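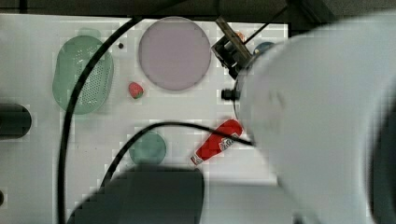
The white table, mid-morning. Colander, plates, ketchup, one strawberry.

June 29, 2025

Up before six. Coffee on the back step, then straight into the kitchen things, which I had been putting off all month. The move to Hemgate is set for August and the kitchen is the last room I have left to sort. The books went first, then the linen, then the shed. I kept walking past the cupboards.

My plan was to bring things out a few at a time and put them on the white table, look at them there, and decide. It works better than standing with my head in a cupboard. Inside the cupboard everything looks necessary. On a bare white top a plate is a plate and you either want it or you don't.

The green colander came out early. I have had it since the apartment in Nair and it has been through every kitchen since. It is oval, which means it sits across the small sink without tipping, and I have never found a round one that does that. The Hemgate sink is narrower than this one. I measured it in the spring and wrote the number on the back of an envelope, and now I can't find the envelope. The colander goes either way. I rinse lettuce in it, and beans, and on Sunday nights in winter it is where the potatoes sit until I get to them.

The lavender plate took longer. It is the big one, and it was never part of a set. I bought it at the Naketitz market for the color, on a wet morning when there was hardly anyone at the stalls, and I paid more than I meant to. It is too large for the dishwasher rack unless I take out the row of prongs at the back, so I wash it by hand. I use it for pancakes and for birthday cake and for not much else. I put it down, went off to do the laundry, came back and still liked it. Keep.

The small teal plate is the one I use most. Toast in the morning, cheese at night, a saucer under the plant when the real saucer is dirty. There used to be more of them. The others broke one by one over the years, two of them in the same week. I considered packing it today and then thought about breakfast, so it will stay out until the end and travel in my bag.

Ketchup. I don't know why I keep moving bottles around when I could just use them up. The rule I have set is that no opened bottle or jar goes to Hemgate unless it was opened in the last two weeks. That means a lot of odd suppers in July. Tonight it was eggs and fried potatoes with ketchup, and tomorrow will be something like it. There is also mustard, two kinds, and a jar of plum jam with the label worn off that I opened and closed again.

The strawberry went into the keep pile without any discussion. It takes up no room.

By noon I had gone through the two low cupboards and the drawer beside the stove. The drawer was worse than the cupboards. Rubber bands, candle ends, a bag of clothespins, the key to a padlock I no longer own. I found the warranty for the Skemier kettle, which stopped working two winters ago and which I threw out without looking for the warranty. I threw out the warranty too.

Lunch standing up – bread and the last of the soup. Then I rang the moving company about the price. They had told me 500 in May and I wanted to be sure that it still held. It does, but it covers the van and two men and nothing else. If they bring the boxes it is another 75, and if they do the wrapping it is more on top, and they would not say how much until they had seen the kitchen. I said I would do my own wrapping. I have a good pile of newspaper in the hall and I would only lie awake wondering how they had done the glasses.

I went out for boxes after that. The grocery on the corner gave me four banana boxes, which are strong but have the big hole in the bottom, so each one needs a sheet of cardboard laid in. The hardware store sells proper ones, flat, and I bought ten. Also tape, and a marker, because the one at home has dried out. Almost 60 for the lot, more than I had in my head when I went in. On the way back the wind got hold of the flat boxes and I had to carry them in front of me like a door.

Wrapped from three until five. Bowls first, then the baking dishes, with a towel between the two glass ones. I wrote KITCHEN on three sides of each box and what is in it on the top. Last time I only wrote KITCHEN, and spent an evening opening every box in the place to find a can opener. The can opener is staying out this time, along with one pan, one sharp knife, the teal plate, a fork and spoon, and the coffee things.

I have not decided about the table. It was never meant for a kitchen and it shows every crumb, but it wipes clean in a second and I have got used to the light coming off it in the mornings. The new kitchen has a counter down one side and room for something small by the window. I think this would stick out past the window by a hand's width. I could sell it. The shop in Naketitz that takes used furniture offered me 200 for the table and the sideboard together, and I said I would think about it. The sideboard can go. I would like to see the table in the new room before I give it up, which is a silly reason to pay for it to ride in a van, but there is space in the van.

Back hurts a little from the low cupboards. Newsprint all over my hands, and some on the light switch. The high cupboard is still to do, the one with the cake tins and the big pot, and I need to borrow the stepladder back from next door first. Also call about the water meter at Hemgate, and look once more for that envelope – it may be in the blue coat.

Watered the tomatoes at seven. Washed the pan. Going up now.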